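Lennox Recorder and Planner: Frequently Asked Questions

By Halima Ojo, Branthorpe
September 13, 2026

These answers cover Lennox 2, the software that takes recordings made with hand-held grippers, cleans them up, and turns them into motions an arm can follow. Most come from the support inbox. If you only want to install it, the setup guide is quicker.

What does Lennox do?

It has three parts. The recorder takes in video and motion data from a hand-held gripper. The checker works out where the gripper was at each moment and marks the stretches it doesn't trust. The planner takes what is left and fits it to your arm, with its own reach, joint limits and speed. You can run any of the three without the others, as long as the files are in our format.

Do I need an arm to use it?

No. Plenty of people record for weeks before an arm arrives. The planner can be run against a model of the arm, and it will tell you which recordings would be out of reach. You do need to tell it where the base of the arm will be mounted, and that figure can be changed later without recording again.

How does the software know where the gripper is?

It combines the gripper's own video with its motion sensor. The video gives position by following fixed points in the room: corners, the edges of furniture, fittings on the ceiling. The motion sensor fills in between video images and carries on for a short while when the view is poor. If two grippers are used together, each is tracked separately and the results are lined up afterwards.

What sort of room works best?

An ordinary furnished room is fine. Large plain walls are the usual difficulty, as there is nothing on them for the tracker to hold on to. Shiny surfaces can also cause trouble, because a reflection moves as you move and the tracker may take it for a real point. Blinds give plenty of edges, but they all look alike, and the tracker can slip from one slat to the next.
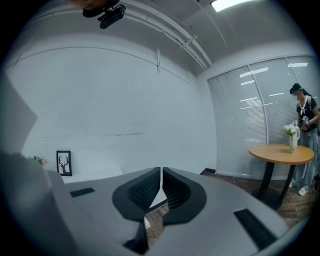 Recording with a hand-held gripper. Bright streaks on window glass, like those on the right, are the sort of thing the checker's reflection mask is meant for.

The reflection mask is off by default. Turn it on under Checker, then Tracking, then Masks. It adds to the processing time. On a recording with no glass in it you will see no benefit.

What are the square tags for?

A tag of known size gives the software a sure measurement. We use tags to fix the scale of a recording, and to find one gripper from the other when both are in use. Print them at full size, with no "fit to page" setting, and measure one with a ruler before you stick it on. Enter the size you measured, even if it differs from the size you asked for. A wrong tag size makes every distance in the recording wrong by the same share, and the checker can't spot that by itself.

Can I use tags I already have?

Yes, if they come from a standard square tag set. Choose the set in the tag menu. Don't use the same tag number twice in one room. The software will accept it, but the two will be treated as one tag that jumps about.

Why are parts of my recording marked amber?

Amber means the tracker was unsure of its position but found itself again afterwards. Red means it did not. The planner uses amber stretches with a lower weight and leaves red ones out altogether. If a recording is more than 16 per cent red, the checker sets the whole of it aside and asks you what to do. You can change that limit, though we'd suggest looking at a few of the rejected recordings first.

How do I calibrate the fingers?

Open the gripper fully, press Mark, close it gently until the fingers meet, and press Mark again. Soft fingers bend when they touch something, so the gap the software reports is the gap between the finger mounts. If your task depends on the true gap at the tips, squeeze a block of known width and add that as a third point. Calibrate again after changing fingers.

How long should one recording be?

Up to 60 seconds suits most tasks. Longer ones are allowed but the drift builds up, and one bad stretch in the middle may cost you the rest. For a task with several steps, record it whole if it fits. If it doesn't, split it at a point where the gripper is empty and held still.

What happens when someone walks through the view?

Moving people are left out of the tracking. The checker looks for points that don't agree with the rest of the room and drops them. This works well while the person takes up a small part of the view and less well when they stand close to the lens. Someone who stands very still may be taken as part of the room until they move, and you'll see a short amber stretch when that happens.

Are faces kept?

Face blurring is done at import and is on by default. The unblurred files are deleted once the import has been checked, unless you tick the box to keep them. Blurring has no effect on tracking that we have been able to measure. Please tell people before you record them, whatever the settings.

Why does the planner refuse a path that looked fine?

The message will be one of two kinds. "Out of reach" means the hand went somewhere the arm can't follow from its base. Try moving the base in the settings and running the plan again. "Too fast" means the arm could follow the path but not at the recorded speed. Turn on time stretching and the planner will slow down those parts only. Don't use time stretching for pouring, tossing or anything else where speed is part of the task.

I get error 101 at import. What is it?

The clocks on the video and the motion sensor don't agree. It is most often seen after the battery has run flat. Connect the gripper, choose Sync Clocks, and record again. Old recordings can sometimes be saved with the realign tool, which looks for a sharp movement in both sets of data and matches them. Washington Prado wrote a short guide to it, and it is in the help folder under "realign". It needs at least one sharp movement to work, so a slow, smooth recording may be lost.

Does it work with Nusolach controllers?

Yes, through the Pidska bridge, which is installed separately. The bridge sends the planned path in short pieces and waits for the controller to accept each one. If the arm pauses between pieces, raise the buffer setting one step at a time. Version 1 of the bridge will connect to Lennox 2 but ignores the speed limits — please upgrade before running anything on a real arm.

Can I export to other training tools?

You can export the checked recordings as plain folders of images with a table of positions and finger gaps. Positions are in metres, angles in radians, times in seconds from the first image. Red stretches are left out of the table unless you ask for them. There is no export for planned paths yet, apart from the bridge.

Where do I report a fault?

Use Report under the Help menu, which attaches the log for you. Say which part you were running and, if you can, send the shortest recording that shows the problem. Over half of the reports we get have no log attached, and those take much longer to answer.

We use cookies to remember your settings on this site. Accept | Manage

Contact Lennox support | © 2026 Branthorpe | Back to top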